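Jeanine Postma
Been meaning to write up the downstairs bathroom for a while. Small room, old house, took most of October. Going post by post, mostly for Marloes Willems, who is starting on hers and asked for everything.

Jeanine Postma
The room is the one under the stairs. One door, one small window, a ceiling that slopes at the back. The previous owners had brown floor tile and a corner sink the size of a soup bowl. You couldn't get both hands under the faucet at once.

Jeanine Postma
Budget was 500 for the walls and sink together, not counting labor, as the labor was me and my sister-in-law Evelien. Toilet stayed. Floor stayed too, for now. I don't love it but it's flat and it doesn't leak.

Jeanine Postma
First job was getting the old sink off. Water off at the main, bucket under the trap, two bolts through the wall. One bolt came out fine. The other one spun in place for an hour until Evelien held it with locking pliers from the closet side.

Jeanine Postma
If you have an older house, check that your shutoff valves close all the way before you plan anything. Mine didn't. The hot side kept dripping. New valves were cheap, and I wish I'd bought them on the first trip to the store.

Jeanine Postma
Behind the sink the plaster was soft up to knee height. I cut it out back to solid and put in cement board. This added 3 days. One of those was just waiting for the filler to set.

Jeanine Postma
Now the wall color, which we argued over. I wanted plain white. Evelien said white walls with a white sink would look like a dentist's office. We got samples of both and taped them up for a week.

Jeanine Postma
Gray won. Specifically a gray from Lunora with a cloudy pattern in it, lighter and darker patches, sort of like marble. In the store it looked a bit gloomy. At home next to something white it looks right.

Jeanine Postma
Things I'd want to know before ordering a patterned finish: look at more than one piece. The sample was the size of a playing card and happened to come from a dark part. The full thing is paler than I expected. Lucky for us, but it could have gone the other way.

Jeanine Postma
Also, order extra. I ruined one piece cutting around the pipes. Measured from the wrong side. The replacement took 10 days and we brushed our teeth upstairs the whole time.

Jeanine Postma
Sink is from Bovden. White ceramic, fairly shallow, with a thick rounded rim. I wanted shallow because my mother, Godelieve Van Damme, stays with us a lot and doesn't like to bend down into a basin. It was 200, so it ate a good part of the budget.

Jeanine Postma
Downside of a shallow one is splashing. With the faucet all the way open you get water on your shirt. I turned the shutoff valves down a little to lower the flow and it's been better.

Jeanine Postma
Hanging it was a two-person job. Evelien held, I tightened. Don't overtighten ceramic. Snug, check the level, then a quarter turn on each side, back and forth. We ran a bead of clear sealant after that and left it overnight.

Jeanine Postma
The part I was most nervous about was the side of the sink. The back edge is nearly straight but then it curves down into a sloping side, so there's no square corner to work with. You need a steady hand with the sealant gun. I practiced on a mixing bowl against a piece of scrap board.

Jeanine Postma
Somebody asked in replies whether the gray makes the room dark. A little, in the evening. With the light on, the sink throws a lot of it back and I don't notice.

Jeanine Postma
Photo of the sink and the wall behind it.
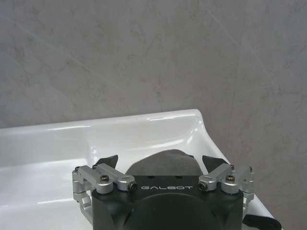 White sink, gray wall. You can see the cloudy patches, and a faint lighter streak toward the upper right.

Jeanine Postma
Replying to Natalia Quezada: no, the streak doesn't bother me. It's slightly lighter than the rest and with a pattern this uneven I stopped looking for it after a day or two. Straight lines would be harder to live with.

Jeanine Postma
Cleaning. White glaze shows toothpaste, gray wall does not show much of anything. I wipe the sink with dish soap and a soft cloth. No scouring powder, it dulls the shine. For the wall just a damp cloth, then a dry one.

Jeanine Postma
Still undecided on a shelf. I bought a narrow one from Waltier and it's sitting in the hallway in its box. Once I drill into that wall I can't undrill it, and I like the plain stretch behind the sink. The soap can live on the windowsill until I make up my mind.

Jeanine Postma
Marloes, for your list: shutoff valves, cement board, spare wall piece, clear sealant, locking pliers, bucket, the long level and not the short one. I have the level and the pliers, come get them. The sealant I used was Sandhu, one tube was enough and there's some left in it.

Jeanine Postma
Final cost for walls and sink came in a bit over the 500 because of the piece I ruined. Valves and filler were on top of that. I didn't keep every receipt, so don't ask me for a full total.

Jeanine Postma
Floor is next, probably after the winter. If anyone has taken up brown tile that was laid straight onto concrete, tell me how bad it was and what tool you used.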